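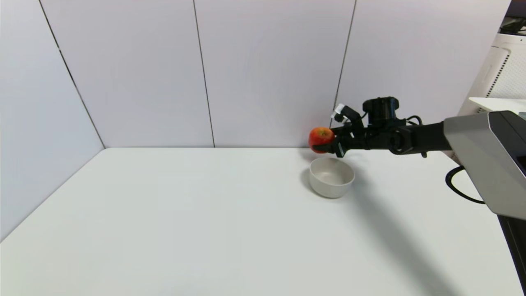
Red apple and white bowl, February.

Jandbridge School Fruit Scheme
Progress report to the Pavlow Fund, second period
Prepared by Joonas Mäkelä, scheme manager

Where we are

The scheme is running in all the schools we said it would run in, and the money is being spent at the pace in the budget. Those are the easy things to report. Whether children in Jandbridge are eating more fruit than they did before we started is a harder matter, and I don't think the numbers we have so far settle it.

You asked for a short report with less cheerleading than the last one. I have tried to stick to that.

Deliveries

Fruit goes out to the schools before 8 a.m. and is put in the classrooms by the school staff. In this period 97 percent of deliveries arrived before the first bell. The late ones were all on the north route, where the bridge work has pushed the van onto the long way around. Duvow, our supplier, has offered to load that van first. They made the same offer in the autumn and it lasted a few weeks, so I will believe it when I see the delivery sheets.

Quality has been uneven. Apples were fine until the middle of winter and then we had a run of soft ones. Pears were worse. Duvow replaced two full loads without charging us, but a replacement that turns up the next day does nothing for the class that got the bad pears. I have asked for a clause in the renewal that gives us credit as well as replacement. They have not said no.

Reach

There are 896 children signed up. Please read that figure with care. A child is signed up when the school puts the class list on the form, and nothing more is needed. It tells you how many children could take a piece of fruit on a given morning. The first report used the word "participants" for this group, and I would like us to drop it.

Uptake

Teachers fill in a sheet at the end of each week with how much fruit was left over. On those sheets, 76 percent of the fruit was taken. That sounds healthy, and it is the number the school board likes to quote.

I have three doubts about it. Taken does not mean eaten, and anyone who has emptied a classroom trash can knows the difference. The sheets are filled in from memory, often in a hurry, and several schools hand in the same figure week after week. And we have nothing from before the scheme to compare it with. Some of these children were bringing an apple from home already and may simply have stopped.

One school tried having older pupils check the trash at lunch for a short stretch. The results were messy and I would not put them in a table, but they pointed to a fair amount of fruit with one bite out of it. Cut fruit did better. Cutting takes staff time that the grant does not cover, and the school that liked it most has already quit doing it.

Classroom material

The posters and lesson cards were printed and sent out as planned. I visited the schools and found the posters up in most of them. The lesson cards were mostly still in the envelope. Teachers were polite about it. One told me the cards would take up a full class period, and she did not have a spare one before summer. I don't blame her, and I don't see the point of printing the second set. I would like to move that money to the items below.

Parent survey

The survey went home in February. The replies that came back were warm, which is what you would expect from parents who bother to send back a survey about free fruit. I have not drawn any findings from it. If the Fund needs a parent measure for its own reporting, I would suggest a few phone calls to families picked at random — it would cost less than the printing did.

Spending

Fruit and transport are on budget. Printing is under, for the reason given above. Staff time is slightly over, nearly all of it spent chasing late sheets. No change to the total is requested.

What we are asking for

Permission to move the unspent printing money into paid time for cutting fruit at two schools, for one term, with leftovers weighed every day at both. If cut fruit makes no difference there, we will stop and say so in the next report.

A decision on whether the Fund still wants the yearly target stated as children signed up. I would prefer fruit eaten, even though the figure will be lower and will look bad next to the old one.

Next period

Renewal talks with Duvow, with the credit clause on the table. New leftover sheets, shorter, filled in daily. A check on the north route once the bridge reopens, if it reopens on time — the town has moved that date before. The weighing can start as soon as we have your answer on the money.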